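型押しグラスのこと、それから冬の終わりの飲みもの

2025年3月2日
印刷する | メールで送る

前回の便りで「次は棚の整理の話を書きます」と予告したのですが、棚は途中で止まっています。止まった理由がそのまま今回の話です。奥から古いグラスの箱が出てきて、新聞紙をほどいて、一つずつ洗って、それで一日が終わりました。片付けというのは、どうしてああも簡単に別のことに化けるんでしょう。床にはまだ段ボールが二つ、口を開けたまま置いてあります。またいで暮らしています。

箱の中身は、縦に細かい筋の入った型押しグラスでした。学生のころ食堂でアルバイトをしていて、お冷やはいつもあの手のグラスで出していたんです。重ねてお盆に載せて運ぶと、かちかち鳴る。混んでくると洗い場の奥まで聞こえてきて、店長が「静かに」と言うのに、その店長がいちばん大きな音を立てて重ねていました。懐かしいなあ。店はもうなくて、いまは同じ場所に歯医者さんが入っています。

型押しグラスというのは、溶けたガラスを金型に入れて上から押してつくるもので、吹きガラスの薄くて軽いのとはだいぶ違います。口当たりは厚いし、よく見ると型の合わせ目が線になって残っていたりする。昔はそれが安っぽく見えて、一人暮らしを始めたときには、わざわざ薄い、すぐ割れるものばかり買っていました。で、すぐ割れました。結婚のお祝いにいただいたきれいなのも、水切りかごの中で静かに欠けていたりして、気づいたときの気まずさといったらありません。くださった方が遊びに来るたびに、別の器をさっと出すという小細工を何年も続けました(この便りを読んでいらっしゃるので、ここで白状します。ごめんなさい!)。

厚いグラスのよさがわかるようになったのは、手が冷えやすくなってからです。あたたかいものを入れたときに、熱がゆっくり伝わってくる。もちろん、耐熱と書いていないグラスに熱湯を注ぐのは絶対にだめですよ。わたしがやるのは、別の湯のみでいったん冷まして、ぬるいかなというくらいになってから移すやり方です。それでも割れるときは割れるそうなので、大事なグラスは冷たいもの専用にしてください。うちでは冬のあいだ、ぬるめのほうじ茶がもっぱらこの役を引き受けています。

箱から出てきたグラスの出どころも書いておきます。ガサウ(Gasau)という町に古道具のセソ(Seso)という店があって、2月の初めに久しぶりに寄ってきました。箱の中身も、もとはといえば昔そこで少しずつ買ったものです。駅から坂をのぼって、郵便局の角を曲がって、まだのぼる。途中で一度はあきらめそうになる坂です。店の前に着くころには上着を脱いでいて、冬なのに汗だくで戸を開けることになります。中は石油ストーブのにおいがして、ラジオが小さな音でずっと鳴っていて、奥のほうは床がすこし傾いています。ビー玉を置いたら転がると思う。やったことはありません。

お店をやっているのはキャメロン・シーハン(Cameron Sheehan)さん。日本に来てずいぶん長く、わたしより敬語がきれいです。値段の交渉はいっさい受けつけないのに、頼んでいないおまけはつけてくれるという不思議な商売をしていて、今回も小皿を一枚、新聞紙にくるんで押しつけられました。青い線が一本入った、なんでもないお皿です。これがまあ、毎日使うんですよ。梅干しの種を置くのにちょうどいい大きさで。

シーハンさんに「グラスはどうやって選ぶんですか」と聞いたら、「持って、置いて、また持ちたくなったら買います」と言われました。そんな選び方だと、わたしは店じゅうのものを買ってしまう。そう返したら、「それはうちとしては大変けっこうです」と真顔で言われて、レジの前で二人でしばらく笑っていました。

買ったのは型押しのグラスを一つ、900円。箱のものと同じ筋の入り方なのに、底の厚みがすこし違います。もう一つ迷ったのが、棚のいちばん上に置いてあったプラルナー(Prarnar)という札のついた足つきのグラスで、こちらは2000円。足のところがねじったような形になっていて、光に透かすと影がぐるぐるするんです。三度持って、三度置きました。持って、置いて、また持ちたくなっているのだから、シーハンさん式でいけば買うべきだったんでしょうけれど、うちの棚の高さを思い出してやめました。帰りの電車でずっと後悔していました。いまもすこし後悔しています。
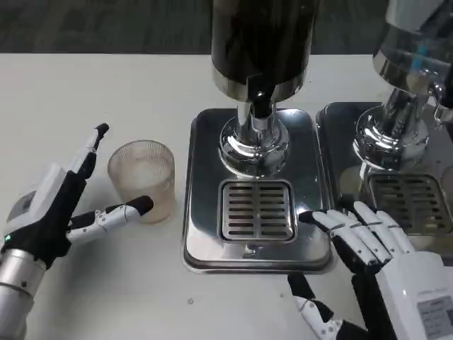 さて、飲みものの話をします。2月のあいだに何人もの方から「甘酒の残りをどうしていますか」とお便りをいただきました。みなさん、やっぱり余るんですね。うちも余ります。一袋あけると、そのあと冷蔵庫のドアのところに半端なのがずっといて、目が合うたびに気まずい。

よくやるのは、豆乳で割ることです。米こうじの甘酒と無調整の豆乳を同じ分量、小鍋に入れて弱火にかけて、ふちがふつふつする前に火を止める。沸かすと豆乳がもろもろになるので、そこだけ気をつけて、あとは適当で大丈夫。しょうがをすりおろして入れるとぐっと大人の味になります。しょうがは皮ごとおろしてしまいます。洗いものが少ないほうがえらい、というのがわが家の方針です。

もうひとつ、これは友人に教わってびっくりしたのですが、いちごをつぶして混ぜるのがとてもおいしい! 見切り品の、ちょっとくたっとしたいちごでかまいません。フォークの背でつぶして、甘酒を注いで、レモンをほんのすこし絞る。砂糖は入れません。甘酒が甘いので。混ぜすぎないほうが、いちごの粒が残って楽しいです。色もきれいですし、ひなまつりにお酒を飲まない方にお出しするのにもいいと思います。うちはちらし寿司をつくる気力がないので、この飲みものと、いただきもののあられで済ませるつもりです。母が知ったらなにか言いそう。でも母も、わたしたちが家を出てからはおひなさまを出していません。押し入れの天袋に入ったままで、出すなら脚立がいるし、脚立は弟のところにあります。

甘酒が苦手だという方は、ゆずの皮のはちみつ漬けはどうでしょう。冬のあいだに使いきれなかったゆずがまだあれば、ということになりますが、3月に入るとお店ではもうあまり見かけませんね。代わりに伊予柑や甘夏の皮でもできます。こちらは苦みがあるので、細く切ってから一度ゆでこぼして、水気をしっかり絞って、瓶に入れてはちみつをひたひたに注ぐ。翌日にはもうお湯で割って飲めます。残った皮はヨーグルトにのせてもいいし、わたしは立ったままつまんで食べてしまうことが多いです。(はちみつですので、一歳にならない赤ちゃんにはあげないでくださいね。)

お茶のことも。去年の暮れから、朝のコーヒーを一日おきにして、あいだの日はお番茶にしています。体のためというような立派な話ではなくて、コーヒー豆を買いに行くのが面倒になった。最初の一週間は午前中ずっとぼんやりしていて、ゴミの日を間違え、宅配便の不在票を二枚ためました。いまは慣れて、お番茶の日はお番茶の日でいいものです。大きなやかんでたっぷり煮出して、朝はあつあつ、昼は冷めたのをグラスで、夕方にはだいたいなくなっている。冷めたお番茶を型押しのグラスに入れて窓ぎわに置いておくと、筋のところで光が細かくわかれて、机の上に縞ができるんです。曇りの日はなにも起こりません。

お番茶といえば、煮出したあとの茶がらをどうするか問題というのがあって、うちでは絞ってから広げて乾かし、靴箱に入れています。効いているのかどうかはよくわかりません。夫は「靴箱がお茶屋のにおいになった」と言っていて、それがほめているのか文句なのかも、聞きそびれたままです。

グラスの手入れについても、ご質問がありましたので書いておきますね。筋の入ったグラスは、溝に水あかがたまって白っぽくなりがちです。わたしはクエン酸をぬるま湯に溶かして、しばらく浸けておいて、やわらかい歯ブラシで縦にこすります。横にこすると溝をまたぐだけで、いつまでたってもきれいになりません。これに気がつくまで何年もかかりました。終わったらよくすすいで、麻のふきんの上に伏せておく。色のついた絵柄や金彩のあるものは、酸ではげることがあるので、浸けるのはやめておいたほうが無難です。

重ねてしまって抜けなくなったときは、上のグラスに冷たい水を入れて、下のグラスをぬるま湯につける。あわてて熱いお湯を使うと割れます。割りました。食堂の店長に教わった方法なのに、肝心の「ぬるま湯」のところを忘れていたんです。抜けないまま力まかせにひねるのもやめてくださいね、手を切りますから。

それから、本を一冊。お便りをくださった方に古いガラスの本を貸していただいて、いま寝る前にすこしずつ読んでいます。なかにグリムショー(Grimshaw)という工場の話が出てきて、これがおもしろい。37ページの途中に昔の工場の一日が書いてあって、朝いちばんに来た人がまず窯のそばでパンをあぶるんです。ガラスをつくる話を読んでいるのに、わたしはパンのことばかり考えてしまって、夜中に起きて食パンを焼きました。バターをのせて、はちみつもかけて。窯であぶったパンはどんな味がしたんでしょうね。すこし煤っぽかったんじゃないかなと想像しています。

本のなかでもうひとつ好きだったのは、型を彫る職人さんのくだりです。型というのはできあがりの逆に彫るわけですから、出っぱらせたいところをへこませて、へこませたいところを残していく。ずっとそれをやっていると、家で奥さんの編んだセーターの模様まで裏返しに見えてくるのだそうです。わたしも版画をすこしかじったことがあって、年賀状の文字を何度も逆に彫ってしまった人間なので、読みながら大きくうなずいていました。「賀」という字は、裏返しにするとほんとうにややこしい。あの年は半分あきらめて、羊の絵だけの年賀状になりました。

読み終わったらお返しする約束ですが、まだまん中あたりです。読むのが遅いうえに、おもしろいところを二度読むので進まない。お貸しくださった方、もうしばらくお待ちくださいませ。カバーは外して、汚れないように別に置いてあります。

お知らせもいくつか。

春のお茶の会は、いつもの公民館の和室をお借りできることになりました。定員は6人です。すくなくてごめんなさい、座卓の大きさの都合です。ご自分の気に入りのグラスか湯のみを一つお持ちください。どこで買ったとか、だれにもらったとか、そういう話を聞かせてもらえたらうれしいです。割れたもの、欠けたものも歓迎します。お菓子はこちらで用意しますが、なにを出すかはまだ決めていません。桜餅にしたい気持ちと、関東風と関西風でもめたくない気持ちがせめぎあっています。(前に一度、けっこう真剣にもめました。)

お申し込みは、この便りへの返信でどうぞ。日にちは和室の予約が正式に取れたところで、お申し込みの方に直接ご連絡します。駐車場は狭いので、なるべくバスでいらしてください。公民館前のバス停は工事ですこし手前に動いていて、降りてからパン屋さんの前を通ることになります。寄り道しても、お茶はとっておきますよ。

前回お願いした「捨てられない空き瓶」のお便りも、たくさんありがとうございました。のりの佃煮の瓶、多いですねえ。ふたの大きさがちょうどいいというご意見に、深く同意します。クリップ入れにしている方、種をしまっている方、それからなにも入れずに窓に並べている方。ジャムの瓶に一円玉をためて、いっぱいになったのはいいけれど銀行に持っていくと手数料がかかるので、そのまま玄関で重しにしているというお便りには声を出して笑いました。次の便りでいくつかまとめてご紹介します。お名前を出してもいいかどうか、お一人ずつうかがいますので、すこしお時間をください。

棚の整理の続きは、いずれ。いまのところ上の段だけきれいになっていて、そこにグラスを並べたら、もとより物が増えて見えます。足つきのグラスも、寝かせれば入る高さだとわかってしまいました。グラスを寝かせて置くのはどうなんでしょう。やっている方がいたら教えてください。それと、セソに次に行くときは先に電話をして、あのプラルナーがまだあるか聞いてみようと思います。

印刷する | メールで送る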